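第4章　机の上を整える

11月　シャロン・ムリ（Sharon Muli）

作業台の表面は、そこで行うすべての作業の出発点になる。
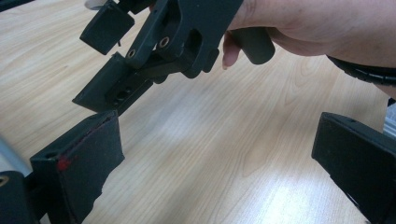
図4-1　木目のある明るい色の天板。光の当たった部分は白く反射し、木目が見えにくくなっている。

この章では、机や作業台の天板を取り上げる。前章までは棚や引き出しなど、物をしまう場所の整え方を扱った。天板は物を置いたままにする場所ではなく、物を出し、手を動かし、また戻すための面である。そのため、収納とは別の考え方が必要になる。

4.1　天板の広さと使える広さ

天板の広さを測るときは、端から端までの寸法のほかに、実際に手を動かせる範囲も測る。椅子に座り、ひじを体の横につけたまま前腕を動かしたときに届く範囲を「近い範囲」、腕を伸ばして届く範囲を「遠い範囲」と呼ぶ。本書では、奥行き45センチまでを近い範囲の目安とする。体格や椅子の高さによって変わるので、各自で測り直すこと。

近い範囲には、いま使っている物だけを置く。遠い範囲には、同じ作業の中でもう一度使う物を置いてよい。どちらにも当てはまらない物は、天板から下ろす。

マストブリッジの共同工房で利用者の机を調べたところ、天板に出ていた物は全部で489点あった。そのうち、当日の作業に使われた物は200点ほどである。残りは前の作業で出したもの、置き場所が決まっていないもの、持ち主が分からないものだった。置き場所が決まっていないものについては、4.4節で改めて扱う。

4.2　光と表面

図4-1の天板には、淡いベージュの地に細い茶色の木目が斜めに走っている。明るい色の天板は、濃い色の部品や道具を見つけやすい。一方、白い紙片や透明な袋は見落としやすい。小さな物を扱うときは、天板と色の違う敷物を用意する。

光の反射にも注意がいる。反射の強い場所では、表面の傷や細かいごみが見えない。拭き掃除のあとは一度立ち上がり、左右に位置を変えて斜めから確認する。照明を動かせる場合は、利き手と反対の側に置くと手元に影が落ちにくい。

4.3　拭く順序

天板を拭く前に、載っている物をすべて下ろす。物を少しずつずらしながら拭くと、ごみが移動するだけで残ることが多い。乾いた布で奥から手前へ集め、次に固く絞った布で木目に沿って拭く。最後に乾いた布で水気を取る。

木の天板に水を残してはならない。継ぎ目や縁から水が入ると、ふくれや反りの原因になる。洗剤を使う場合は、目立たない場所で試し、色の変化がないことを確かめてから全体に使う。

4.4　物を戻す

物を天板に戻すときは、一つずつ手に取り、次の作業で使うかどうかを決める。迷った物は箱に入れ、箱に月を書いておく。フコラの研修ではこの箱を「保留箱」と呼んでおり、本書でもこの呼び方を用いる。

保留箱は天板に置かず、足元または棚の下段に置く。翌月になっても使わなかった物は、第2章の手順に従って収納場所を決める。

準備課題
ふだん使っている机の天板に出ている物を書き出し、近い範囲にある物と遠い範囲にある物に分けなさい。記入した表は4.5節の演習で使用する。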